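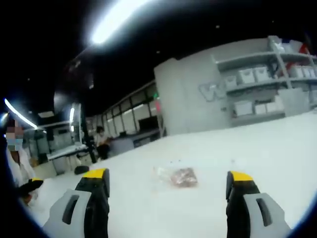
Drostlow, 15th September

3 min read

Stallholder questions for the April market

Applications are open for the Drostlow autumn market. These are the questions we get most by email. If yours isn't covered, write to Haruto Okabe at the market office and allow a few days for a reply.

How much is a site?

A standard site is $58 for the day. A corner site costs the same, but we allocate those ourselves and can't take requests. Powered sites are extra and the rate is on the application form. Payment is due once you've been accepted, so please don't send money with the form.

How big is a site?

Three metres by three metres, which fits a standard pop-up marquee. Food vans need a double site. If your van is longer than seven metres including the drawbar, ring us before applying. The gate on the Fukuda Street side is tight and we've had to turn vans around there before.

Do I need a food permit?

If you sell anything to eat or drink, yes. That covers jam, honey, biscuits, jerky and dried fruit as well as hot food. The council issues temporary permits and they can be slow in the lead-up to Easter. We need a copy before we can confirm your site.

I only sell packaged food. Do I still need labels?

Yes. Each packet needs the name of the food, the ingredients with allergens made clear, your business name and address, and a best-before date if one applies. Small packets can be fiddly to label – some stallholders use a folded tag stapled above the seal. Check with the council if you aren't sure what applies to your product.

Can I give out samples?

Yes, if your permit covers it. Samples need to be covered, served with tongs or toothpicks, and kept behind the front edge of the table. Bring your own bin for the toothpicks.
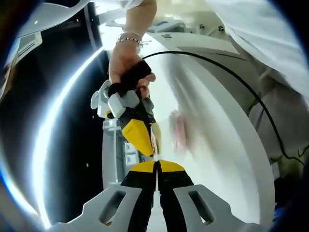
Yellow tips, nearly touching.

What time is bump-in?

The gates open at 5.30 am and all vehicles have to be off the oval by 7.30. You can't drive back on until the market closes at 1 pm, even if you've sold out. Utes and trailers park in the gravel area behind the netball courts.

Is insurance included?

No. You need your own public liability cover and we'll ask for the certificate of currency. Makers who only trade a couple of times a year can usually get a single-event policy. We don't recommend any particular insurer.

What do I need to bring?

Marquee, tables, chairs, change and weights. Each marquee leg needs a proper weight, as pegs aren't allowed on the oval because of the irrigation lines. Water bottles tied on with string don't count. Eftpos usually works on the oval but reception drops out near the creek, so have some cash as a backup.

What happens if it rains?

The market goes ahead in rain. We cancel for high wind or if the ground is too soft for vehicles. If we cancel, you'll get a text the night before and your fee moves to the next market. If you pull out yourself with less than a week's notice, the fee isn't refunded.

Can I share a site with someone else?

Yes, up to two businesses per site. Both need to be named on the form and both need insurance. One of you pays and you sort out the split between yourselves.

Are dogs allowed?

On a lead, yes. They need to stay out from behind food stalls, including your own dog at your own stall.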